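3/12/25
Shop notebook, hatchback project, Lerneck unit

Picked up again after most of January went on the brakes. The car is still the small hybrid coupe with the six-speed manual, no new faults on the dash. Today was meant to be the rear suspension and ended up being half suspension, half chasing the noise.

Noise first. It's the one on the left rear over short bumps at low speed, not there on the freeway. Drove the loop out to Nistutbridge and back before starting, windows down, radio off. It does it on the patched section past the bridge and again on the railroad crossing. One knock per bump. Doesn't change with the brake pedal lightly on, so I've stopped blaming the caliper.

On the lift: upper shock mount on the left turned by hand. The nut was still on but the bushing under it has gone hard and has a split on the inboard side. Right side bushing is hard too, no split. Both come from the set that went on with the lowering springs, and those have done 3,000 miles. Not good going for a bushing. I went back through the old pages and the torque for the top nut isn't written down anywhere, so it may have been run down with the impact gun. Please write the torque down, including me.

Replaced both sides with the Bermúdez mounts that have been on the shelf. They're a touch taller than the old ones. Had to leave out the lower washer to get enough thread on the right. The left took the washer fine. I don't love having the two sides different, so there are two thinner washers on the order list. Top nuts set by hand with the body of the shock held, then torqued with the car's weight on the wheels.

Ride height after settling (rolled back and forth across the bay, bounced each corner): rear now sits 8 mm higher than before on both sides. Front unchanged. The tire no longer touches the liner at full lock with a passenger in the back, or at least I couldn't make it touch. The rub mark on the liner is cleaned off so any new one will show.

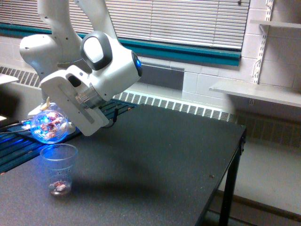

Robot arm with the candy sphere over the cup.

Second drive, same loop. The knock on the patched section is gone. Railroad crossing still gives something, but duller and I think further forward. Could be the exhaust hanger, the rear rubber one is stretched. Pushed the muffler by hand with the engine cold and it reaches the heat shield without much effort. New hanger wanted. Didn't have one the right length so it's tied up with the old trick of a second rubber looped over the first. Temporary, there's tape on the steering column saying so.

Wheels. The Cesero wheels came back from the powder coater, dark gray as asked. Checked all of them on the balancer bare. Three are fine. The fourth has a small radial wobble at the inner lip, the same one that was marked with chalk before it went out, so the coating didn't cause it. Should be OK on the rear. Center bores needed the coating scraped back before the rings would go in. Go easy with the blade, I went through to metal in one place and touched it up with the pen. It will be behind the cap.

Lug nuts: the ones that came with the wheels are the cone seat type. The factory ones are ball seat. They look nearly the same in the tray and they've been mixed together in the blue tub at least once. I've split them into two jars and written on the lids. Do not put them back in the tub.

Tires are not mounted yet. Still undecided between keeping the narrow ones for mileage or going one size up. The wider ones look right with the car this low but the last owner on the forum who did it lost enough fuel economy to complain about it for pages. For a car that mostly does the commute I'm leaning toward narrow.

Battery side: charge gauge behaves normally. It dropped on the long climb and came back on the way down, assist was there the whole way. Cleaned the intake vent filter for the pack fan, it had dog hair and a gas receipt in it. Fan sounds the same before and after. Resistance to the 12 volt battery ground strap was a bit high so I took the strap off, wire brushed both ends, and put it back with a dab of grease. Auto stop has worked at every light since, where it was hit and miss last week.

Parts used: two Bermúdez upper mounts, one small tube of grease, the last of the brake cleaner. Parts spend on the rear end is now 200 dollars, not counting springs.

To do:
Thin washers for right upper mount, then redo both sides to match
Exhaust hanger, measure the old one first
Recheck top nuts after a week of driving
Alignment, rear toe especially, after the washers are done and not before
Decide on tires
Interior trim clip behind the driver's seat, still rattling, have looked at it every time and done nothing
13 mm deep socket is missing from the rail. If it's in your car, bring it back

Left the car on the ground in bay two with the old wheels on. Key is in the drawer. It can be driven, but no heavy loads in the back until the hanger is sorted.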